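Leave the walls up

There's a fight going on in our shared workshop, and since I've been on the losing side of it for most of September I'm going to have it out here, where I can't be interrupted. The fight is over walls. Specifically, whether a home-built robot bench should have them.

Our bench does. Gerardo Greco put them up in the early days, when the whole build was a table, a rail and a lot of optimism, and he painted them that washed-out lavender-grey because it was the colour left in the tin. Now there's a group (hello, Valentin) who reckon they should come down. Their argument goes like this: a kitchen doesn't have a blank wall on three sides. A kitchen has a toaster and a fruit bowl and somebody's keys. If you want arms that can unpack your shopping one day, let them learn in the mess.

I like Valentin a lot and I think he's dead wrong, at least for people like us.

For a start, we're hobbyists. We get the bench for a few hours in the evening, after work, with dinner going cold. The whole struggle in a build like ours is working out which of the dozen things you just changed is the one that broke it! Did the grip go funny after you moved the mounting plate? Did the cable snag? Is it the software again? (It's usually the software again.) Every bit of background clutter you add is another suspect, and I've already got plenty of suspects.

And it's not as if the job is too easy as it stands. Groceries are horrible. We did blocks for ages, lovely square blocks, and everyone felt very clever. Then Liesl Ammann brought in a paper bag of shopping and the mood changed completely. A bag has a rim that folds over when you brush it. Packets crinkle and slump, cans roll, and everything leans on everything else, so the thing you want is always half behind the thing you don't. We named the bag routine Mandska, and I've heard that word said in tones I wouldn't use in front of my mum.
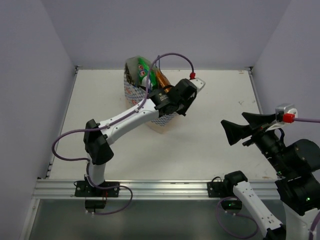 Mandska on the bench: one arm in at the bag, plain walls all round.

Look at how much there is to worry about in there already. There's a patterned bag, a green packet, a coppery can or bottle on a lean with the gripper half in front of it, and a bit of clear plastic up at the rim just to be annoying. You want to put a fruit bowl behind that? Why? Who hurt you?

The purple cable is my other favourite argument, by the way. Italo Pellegrini wanted it tucked in tight along the arms, and I wanted big generous loops, and we went back and forth on it for 6 evenings. I won that one. It's clipped along the forearm and then it goes sailing up over the top, and yes, it looks like a kid's drawing of a rollercoaster, but I can see the lot of it at a glance. Against a plain pale wall a purple line stands out a mile. Put a bookshelf back there and I'd be squinting. I think people building at home really undervalue being able to see their own machine. We spend so much on motors and nothing on a decent background, when a sheet of board and some leftover paint cost us 75 dollars all up, and that included the roller.

Now, the fair bit. Valentin is right that a tidy bench can fool you. We had a grab that was going beautifully until Vittoria Melis swapped the bag for a plain brown one, and it fell to bits. That stung. But the walls had nothing to do with it! We'd been lazy about bags. The cure was more bags, and more kinds of shopping, and putting things down crooked on purpose, and we could do all of that inside the walls and know exactly what we'd changed.

So my position, for anyone starting their own build in a garage or the back of a club, is to put walls up on day one and be stubborn about them. Change the stuff on the table as often as you can stand. Let the tabletop get scuffed, ours certainly is. Then when the dull version works night after night, and I mean with your most impatient friend choosing the groceries, take one wall off and see what happens. One! Valentin wants all three gone by the next open night, and he's been going around collecting support with biscuits. They're good biscuits. I've had four, and I'm still voting no.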